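Pulel publishes its small-arm budget planner, and I get to tell you why we bothered

CORKPORT, September. For immediate release.

Hi, I'm Eylül Ekinci, and I run equipment planning at Pulel. My job is mostly spreadsheets, so it's a real treat to be putting out news with my own name on it. Starting this month, anyone thinking of buying their first tabletop robot arm can download the same planner we use ourselves when we decide what to buy, what to rent and what to leave in the catalog. It's free, it has 18 lines, and you can fill it in over lunch (I have done it over a sandwich, so I know).

Why put out a press release about a spreadsheet? Well, we get the same phone call all the time. Somebody at a small company has a quote for an arm in front of them, the number looks fine, and they want to know if they should sign. And I always end up asking about everything that isn't on the quote. Where will it stand? Who is going to set it up in the mornings? What will it pick up, and have you tried it with that exact thing?

The last question is the one I care about most. A lot of buyers test an arm on a neat little block, because that's what is in the demo kit, and then they bring it home to a world full of soft packs and see-through bottles. Our bench in Corkport goes the other way. We test with things from the drugstore shelf, the stuff people have on their desks anyway, and pulling a tissue up out of a soft pack is one of my favorites.
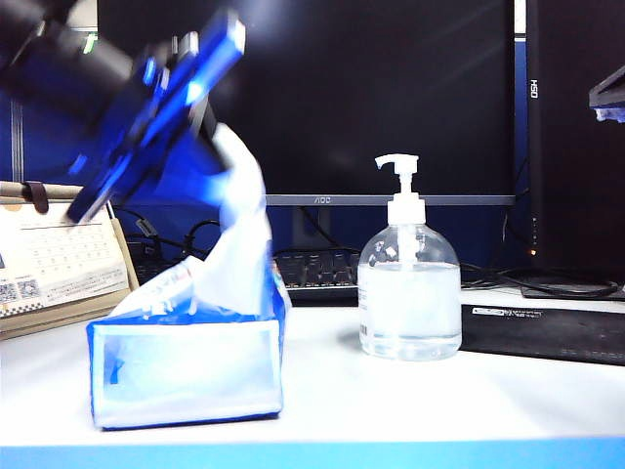 The planner has a whole section for this, called "Your awkward objects," and I fought pretty hard to keep that name! You list the things you most want handled, then you put down what it costs to get a supply of them for testing. Our own line for that is $730 for the first quarter. It covers tissues, bottles, cloths and a fair bit of replacement stock, and I can tell you it was the easiest money I asked for all year. Nkrumah Tetteh, who signs off on our spending, approved it in one email with no follow-up questions. That has never happened before or since.

The next section is the boring one, and it's where I think most first budgets go wrong. It has lines for the table, the power, the cables, the screens, the covers, the spare fingertips and the floor space. We also ask you to price the hours. Setting out objects by hand takes time, putting them back takes time, and writing down what went on takes more time than both. If you leave those hours out, your cheap arm looks very cheap indeed, right up until you see who is spending their afternoons next to it.

Mohammed-Awal Alhassan leads the bench team, and he wanted me to include this: "I would take a modest arm and a generous bench over a fancy arm and a card table any day. When people ask me what to buy first, I tell them to buy the table." He said it much more loudly in person.

A quick word on transparent objects too, as we get asked about them a lot. Clear glass and clear plastic deserve their own line in your plan. Please don't fold them into "miscellaneous." Ask the seller for a trial with your own bottle, lying down as well as standing up, and on the surface you really use. A label around the middle changes what a camera has to work with, so bring one bottle with a label and one without. We put a cloth under some of ours, and it makes for a good, plain test that costs next to nothing to repeat.

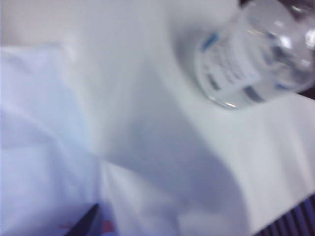 What's in the planner

There are 2 tabs. The first is for buying and the second is for renting, and they use the same 18 lines so you can lay them side by side. Each line has a box for the price, a box for who told you that price, and a box for the month you'll need the money. I'm very attached to the middle box. Three months into a project, "who told you that?" is the question that saves everybody a long meeting.

We tried the planner out with Kinnear, a packing firm across the river that was getting ready for its first arm. Their first draft had one line for equipment and one line for "other." After an afternoon with us they had found $908 in cable runs, covers and spare parts that nobody had written down, and they moved their order back a month to make room for it. Raffaele Barbieri, who manages the floor at Kinnear, was kind about it: "I came in thinking I'd check a price. I went home with a list of things to ask, and I felt a lot better about signing."

Gromar, who supply our benches and a good share of our shelving, have looked over the furniture lines and added notes on table height and edge clearance. Thank you to Subbarao Kartha there, who read three drafts and caught a mistake in my totals that I would rather not discuss.

Covers come up again and again in the calls we get, so they have their own line as well. Fabric ones need washing or replacing, and you'll want a second set for when the first is out of use. Check that the arm can still bend as far as you need with the cover on, and that the camera has a clear enough view past the folds for the job you have in mind. Then try it with the rest of your desk in place, keyboard and cables and all, if that's how you plan to work.

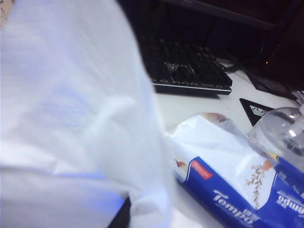
Should a small company rent an arm before buying one?

Rent first if you can't yet name the objects you want it to handle. If you already have your list, and you've tried those objects on the model you're looking at, fill in both tabs and compare the totals over the time you expect to use it. Remember to put return shipping on the rental tab, because people forget it and it stings.

How to get it

The planner is on the Pulel website under Planning, and there's a printable version for anyone who likes a pencil (I do). Our Corkport bench is open to visitors by appointment through September, mornings from 9:30. Bring your own awkward objects, the more annoying the better! We'll set them out, you can watch a few tries, and you'll go home with the first section of your planner filled in.

About Pulel

Pulel helps small firms plan, budget for and test tabletop automation. We're based in Corkport and we don't take commission from arm makers.

Press contact: Eylül Ekinci, Equipment Planning, Pulel, Corkport. Ask for me by name at the front desk and they'll put you through.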